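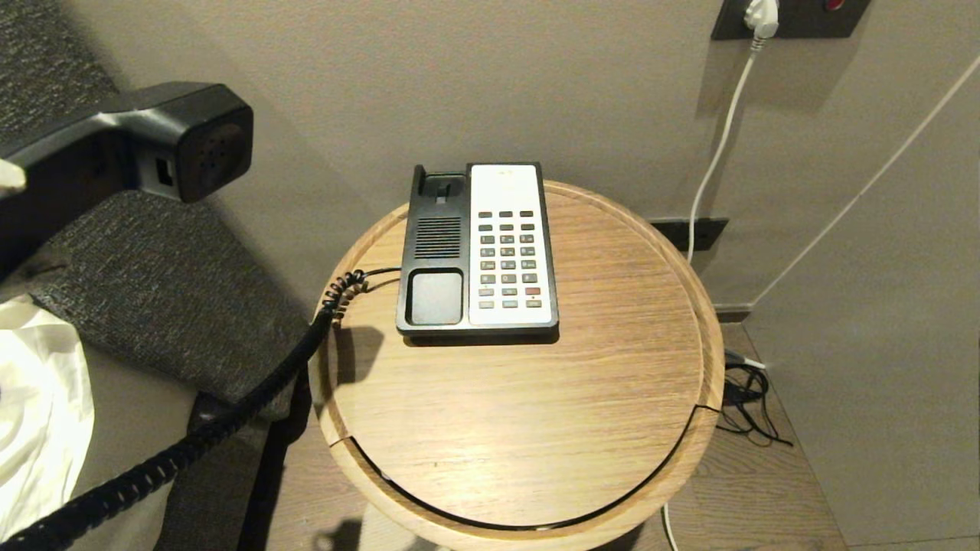
# Software engineer, manipulation and planning (Zekon)

We're hiring one more person for the team that writes the software between "pick up the phone" and the motor commands that make it happen. Control, perception, planning, and all the tooling that holds those together. If you like the kind of problem where a coiled cord ruins a perfectly good plan, please keep reading, because we have a lot of those and we enjoy them very much.

Zekon is a small robotics software company. The manipulation group is 3 engineers right now, led by Nhi Quách, and you'd be the fourth. We work on ordinary rooms: side tables, chairs, wall sockets, cables on the floor, the sort of furniture that people push a few inches every day without thinking about it. Our main project is called Nandness. It's a planner and controller for objects that are attached to other objects. Handsets on cords, lamps on cables, shower heads on hoses, pens on those little chains at the bank counter.

## What's going on right now

The handset task is our favorite and our worst. Picking up a loose block is a solved enough problem that we use it to check the install. A corded handset is a different animal. The cord sags, it catches on the rim of the table, it drapes over the seat next to it, and it pulls harder the farther you go. Glossy black plastic is also rough on depth sensing, and when the cord is black too, and so is half of the phone base, the segmentation gets very creative.

Here's where the code stands:

- **Perception.** We track the cord as a chain of short segments. It does well while the cord hangs free. It does badly where the coils bunch up near the base, and we'd love fresh ideas on that part. We label by hand when we have to, and the current set is 2672 clips.
- **Planning.** Nandness plans for the held object and the tether together. The tether model is simple on purpose (a spring with a length limit and some contact points), and replanning happens while the arm is moving.
- **Control.** Force limits, grasp adjustment, and a slip detector that is a bit too nervous. It has stopped plenty of good lifts. Fixing it could be your first project if that sounds like fun.
- **Tooling.** Planeo is our replay tool. You load a run, scrub through it, and see what the planner believed next to what the camera saw. Every engineer here works on Planeo a little, and whoever gets annoyed at a missing feature usually builds it that afternoon.

The regression suite has 672 recorded runs in it, and a change doesn't get merged until it has gone through all of them overnight. You'll come to have strong feelings about a few of those runs. Run names are chosen by whoever broke them, so expect some odd ones.

## What you would do

Your time would split between writing planner code and working at the cell with the real hardware. Some weeks that's mostly C++ and a profiler. Other weeks you're at the cell from lunch to dinner, changing one number at a time and watching what the wrist does.

In your first few months we'd like you to:

1. Get the whole stack running on your own machine and fix whatever is wrong in our setup guide. (Something always is. The last fix was in May.)
2. Take over one part of the tether model and make it yours. Contact with table edges is the piece that needs the most love.
3. Add at least one new attached object to the suite, from picking it out all the way through recording, labeling, and a passing baseline.
4. Pair with Domingo Pereyra on moving the slip detector out of the control loop and into its own process.

After that, the work depends on you. We have a long list, and we talk through it as a group before each release. If you want to go deep on perception you can. If you'd like to be the person who makes Planeo load in under a second, we'd be thrilled.

## What we're looking for

You should be comfortable with modern C++ and with Python, and you should have shipped or run software that moved something physical. That could be an arm, a drone, a printer you built in your garage, a conveyor, a student race car. We care that you've had the experience of code looking right on the screen while the hardware did something else, and that you know how you went about finding out why.

You also need enough math to read a paper on motion planning or state estimation and decide if it helps us. You don't need a doctorate. Two of us have one and one of us came from game physics, and the game physics background has been a huge help with cords!

Good to have, none of it required:

- work on ropes, cables, cloth, or other things that bend
- real-time control on Linux
- building viewers or debugging tools for other engineers
- camera calibration, especially if you're the rare person who likes it
- experience keeping a test suite fast while it grows

If you match most of this and not all of it, send us something anyway. Nhi reads every application herself, and she has hired people who were missing things from the list.

## How we work

Our lab is on the ground floor of the Valdebenito building, with the hardware cell at one end and desks at the other. For this role you'd be on site most of the week, as the hardware is there. Writing and reading days from home are fine, just put them on the shared calendar so the cell schedule works out.

We have one planning meeting and one demo hour per week. Demo hour is at 4 p.m. and it's the best part of the week. You show what you've got, including things that fail, and people pull up a chair and start guessing at the cause. Half of our good ideas for Nandness came out of somebody's broken demo.

Code review is friendly and pretty thorough. We write design notes for bigger changes, usually a page or two, and keep them in the repository beside the code. There's no on-call rotation. Overnight test failures wait until morning.

## Pay and the practical stuff

This is a full-time, permanent position with a salary, health coverage, paid parental leave, and a yearly budget for books, courses, or a conference. We'll tell you the pay range in the first call, before you've put any serious time into the process. Paid time off is generous and we do use it. We can help with moving costs.

## How to apply

Send these to Nhi Quách through the contact form on the Zekon careers page, under "Manipulation and planning":

- a resume, any format
- a short note (half a page is great) about a bug you chased on real hardware and what it turned out to be
- a link to code you wrote, if you have any you can share

The note matters most to us. It can be messy, and it can be about a bug you never fully fixed.

From there it goes like this. First a half-hour call with Nhi, mostly about your note and your questions. Then a working session with Domingo, where the two of you open a recorded run in Planeo and try to figure out why the planner did what it did. It's a run that stumped us for a while, so we're interested in how you look at it. No whiteboard puzzles and no take-home project. The last step is a visit to the lab, where you'll meet everyone, see the cell running, and get a turn at changing the handset task yourself.

You'll have an answer from us within 16 days of sending your application, whichever way it goes. If you need anything adjusted for the call, the session, or the visit, mention it in your note and we'll set it up.

Questions before you apply are very welcome. Use the same form, put "question" in the subject, and Domingo or Nhi will write back.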